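Comparing two grippers at Grosa
September 21, 2018

The test lab at Grosa spent the spring deciding which of two grippers to put on its tabletop arm. One is the Primau, a parallel-jaw unit with flat pads. The other is the Drasto, which has two jointed fingers that close around an object. We spoke with the engineer who ran the comparison and wrote the report.

The trials began in April and ran to 663 grasps, all on household ceramics. "Metal blocks tell you about force and repeatability," the engineer said. "We had those numbers from the data sheets. We wanted handles, lids and curved walls."

The Primau was faster to set up. Its controller accepted position commands on the first day, and its pads held a cup by the rim without trouble. Handles were harder. "You have 8 millimeters of clearance on a good approach. If the wrist is off by two degrees, the pad touches the cup before it is through the loop."

The Drasto tolerated worse approaches but took longer to close, and its force reading drifted as the motor warmed up. The lab logged 195 grasps before settling on a recalibration interval. "I would have liked that in the manual," the engineer said.

Camera placement turned out to matter as much as the fingers. With only a wrist camera, the arm lost sight of the handle during the last part of the approach. The team added a fixed camera on a Bermúdez bracket and used it to estimate the pose of each object before the arm moved. Matte surfaces gave clean edges. Glazed ones produced highlights that the software sometimes took for a rim.

Asked which gripper the lab kept, the engineer answered that both are still in use. The Primau stays on for lids and saucers. The Drasto does anything with a handle, at half speed when there is liquid involved.

"The next item is the cable on the Drasto," the engineer said. "It runs outside the wrist and limits rotation. We have a shorter one on order."
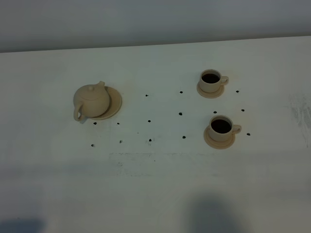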